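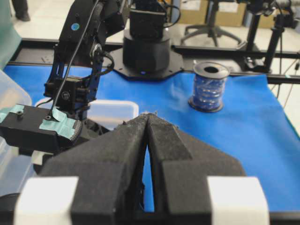

My sister-in-law gave me a set of woven baskets when we moved to Prukent, and they were gorgeous, and I put everything I owned into them, and for the next four years I couldn't find a battery. I don't blame the baskets entirely. I also blame the magazines that sold me on them, with those long white shelves where every single thing you own has been hidden inside something the color of oatmeal. It looks so calm! It is calm, if you never need a battery.

So let me make my case for the see-through plastic box. The plain one, a bit frosted, with a lid that stays attached. I know it's not pretty. I know it looks like the back room of a dentist's office. I've come around to loving it anyway, and I think the people who turn up their noses at it have mostly never had to find the little hex key for a crib at ten at night.

Start with the obvious thing. You can tell what's in it. Even when the plastic is cloudy and you only get a smudge of color and a shape, that's plenty. My sewing box is a pinkish smudge with a dark lump (the lump is the scissors) and I've never once mistaken it for the box of picture hooks. People tell me labels do the same job, and I've tried labels. I had a label maker and a whole weekend of feelings about it. But a label tells you what was in the box on the day you made the label. After that life happens, somebody tosses in a roll of stamps and a spare bike light, and the label goes right on saying CANDLES for years.

Then there's the lid, and here I get a little heated. A loose lid is a terrible idea. It comes off, you set it down, you put something on top of it, and now you own a tray. Under my kitchen sink there was once a stack of lids with no boxes, and up in the hall closet a stack of boxes with no lids, and they didn't fit each other, I tried. A hinged lid can't wander off. You open it and it flops back and lies there next to the box like the other half of a book, and as a bonus you get a shallow little second tray to drop the screws in while you rummage. I use that half more than I expected to. Sorting beads, sorting fuses, sorting the drawer of foreign coins that I refuse to part with.

My one complaint is the catch. Cheap boxes get a stingy little tab, and you have to get a fingernail under it, and if you've just cut your nails, too bad. I've had two of those tabs snap clean off, both in winter, both in the garage. I put a rubber band around the box and carried on, but it did bother me. If the folks who make the Ticona boxes ever want to hear from a customer, I would happily pay another dollar for a bigger tab.

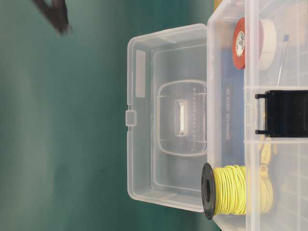
The other thing I'd tell anybody starting on this is to put a cloth down first. An old sheet, a tablecloth, whatever you have, as long as it's one solid color and bright enough that small things show up on it. I did my first big sort on the bare dining table, which is brown, and I was sorting brown buttons and brown screws and picture wire, and they rolled. With a cloth they stay where you drop them. And when you've had enough and people want dinner, you pick up the corners and the whole mess goes in the laundry room until tomorrow. I'm not proud of how long one particular bundle stayed in the laundry room.

I also think you should sort before you buy. This is the opposite of what I did. I drove out to the big store in Zitudville and came home with 49 boxes, feeling like a new woman, and then discovered that what I owned came in about three sizes and the boxes came in a different three. Half of them went to my neighbor for her seed packets. Dump the drawer out, make your piles, look at the piles, and then go shopping with a pile in mind. You'll want fewer than you think, and smaller. A big box is just a drawer you can carry. Everything sinks to the bottom and you're back to pawing around.

Now, the fair objection is that it's plastic, and more plastic is the last thing any of us needs. I go back and forth on this one. Metal tins last forever and I have some from my grandmother, and they're handsome, and I have no idea what's in them. Glass jars are wonderful until you drop one. What I've settled on is that I bought mine and I'm done buying, and the oldest of them has been through two moves and a basement flood and is scratched all over and closes fine. A box you keep for decades doesn't trouble me so much. The ones that trouble me are the ones bought in January and put out at the curb by summer, and I see plenty of those on our street.

The other objection I hear is that it's ugly to look at all day. Well, put it in a cupboard! That's what doors are for. I keep 5 boxes out on the open shelf by the back door, the ones everybody in the house needs, and the rest live behind a curtain. My baskets are still around too. One has blankets in it and one has the cat in it, and they do both of those jobs very well.

What gets me is how much of the advice out there is about how the shelf will look when you step back and admire it. I'm hardly ever stepping back. I'm up on a stool with one arm in the closet and somebody yelling from the driveway that they need the tire gauge. At that moment I want to see the tire gauge. It's in the second box from the left, by the way, under the shoelaces.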